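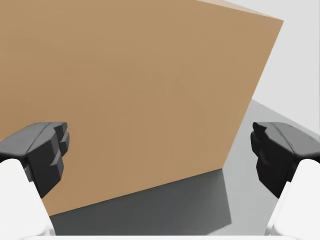 **To:** gripper-practice list
**From:** Liette MacLeod
**Date:** 2022-10-15
**Subject:** Re: Draft 2 of the approach and release rules for box handling

Hi everyone,

I read the whole draft on the train and I'm so glad somebody finally wrote this down! Quoting the part I want to talk about:

> 4.2 Before closing, the tool shall stop at a standoff position. Fingers shall be fully open and level with each other. The operator (or the script) shall confirm the standoff before the close command is given.
>
> 4.3 A simulated run may be used in place of a bench run for first approval of a grasp, provided the box model has the same outside dimensions as the real one.
>
> 4.4 Where the view from the wrist is mostly filled by the box, a second view should be used.
>
> Comments on section 4 are welcome until the end of November. The Dellthorpe group has already said 4.3 is too loose.
>
> Rivas bench team

First, 4.2 is great. Please keep the "shall." At Hanwood we've been doing a standoff stop for a while on the packing cell, but as a habit that new people picked up from old people, and habits drift. Having a numbered line to point at will make training so much easier.

I do think "level with each other" needs a little more. Level with what? When the box sits at an angle to the tool, the two fingers can be perfectly level and you can still have one of them over the front face and the other one out past the side edge. That looks lopsided and makes people nervous, and sometimes they are right to be nervous. I'd like 4.2 to say that the tool should be turned to match the faces you plan to grip before the standoff is confirmed. Something like:

*The closing direction shall be square to the two gripped faces. If it is not, the tool shall be re-aimed and the standoff confirmed again.*

Now 4.3, which is the one I'm really excited about. I love simulated approval. We ran 360 approaches in our Tonitz cell model before we ever put a real carton on the bench, and it changed how we work (people try bold things when nothing can get crushed!). But I'm with Dellthorpe that outside dimensions aren't enough. A rendered carton is usually smooth and plain, with no tape or labels, and its walls are as stiff as you tell them to be. Real cardboard bulges and gives. I'd ask for three more entries on the approval sheet:

- mass of the box, empty and filled
- the friction value used, and where it came from
- whether the walls were modeled as rigid

That last one can be a plain yes or no. I don't want to scare small shops away with paperwork. I'd also say that a grasp approved in simulation gets 15 slow bench closes before it goes to full speed, with a person watching. We do some 100 on anything heavy, but that's our own choice and I wouldn't put it in the rules.

On 4.4, could "should" become "shall"? With a big carton up close, the wrist view gives you a wall of brown and maybe a bit of table. You can see an edge and a shadow and feel like you know where everything is, but you can't see the far side, and you often can't see the top either. Shadows fooled me more than once in my first month. A second view from the side costs very little in simulation, so at least make it required there. For bench work I could live with "should," as some cells have no good spot for another camera.

One small thing on wording. Section 2 says "finger" and "jaw" for the same part, and section 4 uses only "finger." Pick finger, please!

Does anybody have numbers on how the standoff distance should grow with box size? The draft gives one value for all cartons up to 500 mm and I can't tell if that was tested or just picked. I'd be happy to run a set on our model and post the results here, scripts included. Send me your carton sizes if you want them in the mix.

Thank you again to the Rivas folks. This is good work and I can't wait for draft 3.

Liette MacLeod
Hanwood, packing cell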